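How to Check a Mechanical Watch's Accuracy at Home Without Buying Anything

7 min read

Every watch forum will tell you that you need a timegrapher. You don't, at least for the question most people are asking, which is whether the automatic they just bought keeps decent time or ought to go back to the seller. A phone, a notebook and a bit under two weeks will settle it.

I have owned a timegrapher. It's a microphone with a screen, and it tells you what the watch is doing for the half minute it sits in the clamp. Sellers love that half minute. My Carrasco diver came with a printout showing a rate so good it should have been framed, and on my wrist it ran eleven seconds fast every day. I don't say the printout was faked. I say it was one position, at full wind, on somebody's bench.

Start with a full wind. Unscrew the crown if it screws down, and give it 30 or 40 slow turns. Shaking the watch back and forth is not winding it, whatever the video said.

Next, set it against a reference. Use your phone's clock with the seconds showing, or any website that displays network time. Pull the crown out when the second hand reaches 12, set the minute hand exactly on a marker, and push the crown in when the reference hits zero. If your movement doesn't hack (the second hand keeps running with the crown out), leave it alone and write down the difference you start with. A known offset is fine. Trying to force the hand to stop with back pressure on the crown is a trick I'd skip on anything you care about.

Now wear it. Write down the offset once a day, at the same time of day. I do mine at 7 a.m. because the kettle is on anyway. Put plus for fast and minus for slow, and don't reset the watch halfway through, however much it bothers you.

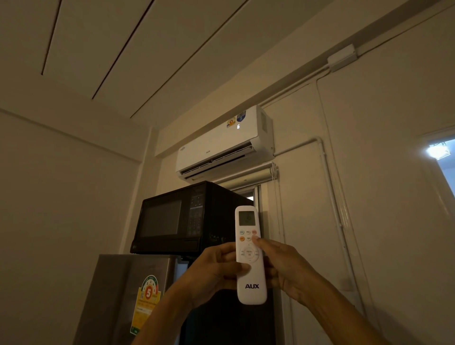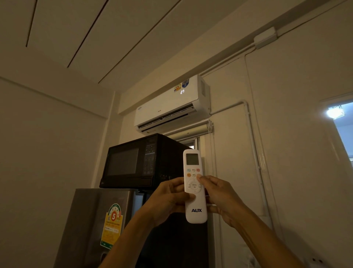
Temperature is the thing people blame first, and I think they blame it far too quickly. Modern hairsprings don't care very much about a few degrees, and the difference between your wrist and the nightstand is mostly a difference in position. Still, keep the conditions steady for the length of the test: don't leave the watch under the air conditioner one night and on a sunny sill the next, and if you're the type who works through every button on the remote before bed, at least pick one setting and stick with it. Then, if the numbers wander, you have one less thing to argue about.

After 11 days, take the last offset, subtract the first, and divide by the number of days between the two readings. That's your average daily rate. Say you began at plus 2 and finished at plus 62. Sixty seconds gained over ten days is plus 6 a day, and for an ordinary automatic I'd call that perfectly good. Beginners divide by the number of entries, which gives the wrong answer. Count the gaps.

Look at the spread, too. A watch that gains 6 seconds every single day is a better watch than one that gains 15, loses 12 and averages out to something pretty. The first can be regulated in minutes. The second has something going on inside it, and an average will hide that nicely.

If you want to go further, test the resting positions. Lay the watch dial up overnight for three nights, then crown up for three, then crown down. Note the change between bedtime and morning. You may find one position that cancels out most of what the watch gains during the day. Gunhild Østergaard, who regulates my watches, rests hers crown up and hasn't opened the case in years. I was ready to laugh at that until I tried it with the Carrasco and got the daily gain down to four.

One warning about magnetism. If the watch suddenly gains minutes a day, stop the test. It's probably magnetized, and a watchmaker can fix that while you stand at the counter. The compass app test that gets passed around is unreliable in my experience. Steel cases can nudge a needle all by themselves, and the app may be reading the phone's own speaker.

As for claims like "chronometer grade" with no certificate in the box, I'd treat them as decoration. Ask the seller which positions were measured and over how many days. I put that to a dealer in Skastano last January and he sent me a photo of the strap.

Keep the notebook page. When the watch comes back from its next service, run the same test again and compare.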